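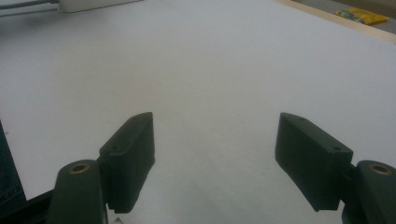

Part 5: Setting Up Your Wedding Livestream Page

Okay, if you made it through Part 4 you have a Zidgate account, a page name you can live with, and a guest list that has been argued over at least once. Now we get to the bit I like best, which is putting the page together so the aunts overseas and the college friends with new babies can watch you get married. I set mine up in one evening with the TV on, so you can do this.

I'm writing for the regular Zidgate plan. If your venue gave you the Collmont package, most of the screens look the same but the menu is on the left and the Save button is called Keep.

Before you start

Have these handy:

The ceremony start time, as printed on the invitation
The time zone of the venue (the venue, not your apartment!)
Your guest list file from Part 4
One photo of the two of you, wider than it is tall
The venue's Wi-Fi name and password, if they'll give it to you this early

1. Sign in and open My Events. Click the big plus sign and choose Wedding. There is also a choice called Celebration, and I picked that one first. It leaves out the ceremony timer and the guest book, and you can't switch over later, so I had to delete everything and start again.

2. Type your names the way you want guests to see them. First names are fine. Whatever you put in this box also goes in the subject line of every email Zidgate sends for you, so skip the private jokes.

3. Enter the date and the start time. Then click Time Zone and check it, even if it looks right. Zidgate guesses from wherever you're sitting when you sign up. My sister-in-law got married two states over and half her online guests showed up an hour late to a video of people eating cake.

Note: If you move the date later, the countdown clock on the page changes by itself, but the reminder emails don't. Go to Reminders and hit Reset. I know of one couple who went from September to the following spring and had people getting "It's almost time!" messages for a wedding that was months off.

4. Upload your photo. Keep your faces near the middle, because phones trim both sides pretty hard. Click Preview on Phone before you save. Mine chopped my husband's left ear off the first time and he still brings it up.

5. Pick a theme. There are 7 of them in the regular plan. I went with Garden Evening, then changed to Plain Cream a day later when I saw how hard the script lettering was to read on my mom's tablet. Changing the theme never touches your text or your photo, so play with it as much as you like.

6. Load your guest list. Click Guests, then Add From File, and choose the file you made in Part 4. Give it a minute – longer if your families are as big as ours – and don't refresh the page while the little ring is spinning. When it's done, scroll through and look for doubles. Anyone with two email addresses will be in there twice.

The regular plan holds up to 413 invited guests. Past that you need an upgrade, and the upgrade takes a day to kick in, so don't leave it for the morning of.

7. Set your privacy. You get three choices:

Open – anyone with the link can watch
Guests Only – people sign in with the email you invited them at
Guests Plus Code – same as above, and they also type in a code

I used Guests Plus Code and regretted it. Grandparents and codes don't mix well, and I spent the week before the wedding on the phone reading out numbers. Guests Only is plenty for most families. If you do want a code, make it something short that you can say out loud. The one Zidgate gave me was 2465, which was fine, but I could have picked my own and didn't notice the button.

Caution: Once invitations go out, changing the code cancels the old one right away. Everyone who wrote it on the fridge is locked out until they get the new email.

8. Write your welcome message. Two or three lines will do. Mine said hello, said what time we'd really be walking in (ten minutes after the official start, if you know my family), and asked people to keep their microphones off during the vows. You can add a link to your registry too. Gidov links work with a straight copy and paste, but with Wada you have to use the Share button on their site or guests land on a sign-in screen.

9. Turn on the guest book. It's off to begin with, and I have no idea why, since it ended up being my favorite part of the whole thing! Guests can type a message before, during or after the ceremony, and you can save the lot as one file when it closes. Tick the box that says Approve First if you have a cousin like mine.

10. Send yourself a test invitation. Open it on your phone, then on a computer, and click every link. Then send one to the least techy person you know and ask them to get to the page without your help. Stay quiet and see where they get stuck. My dad couldn't find the Watch button because he hadn't scrolled down, so I moved it to the top under Layout.

11. When you're happy, click Publish. The page goes live but no emails go out yet. That happens in Part 6, along with picking who holds the phone and where to stand it so you don't get an hour of the back of the best man's head.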